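Subject: Re: [cadlow-allotments] Water butts, again

On 2nd May the Stiltum end wrote:
> Does anyone object if we move the 4 butts nearer the gate?
> They'd fill faster off the Fosell shed roof.

No objection from plot 22, provided somebody else does the moving. A full butt weighs more than my car and has better brakes. 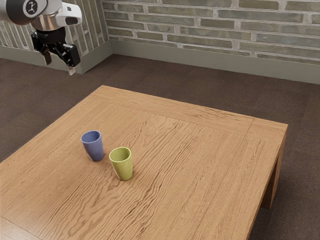 Drain them first, please. Last September two went over on the path and my leeks learned to swim. The lids are still in the Ostrowski hedge, if anyone wants them.

Plot 22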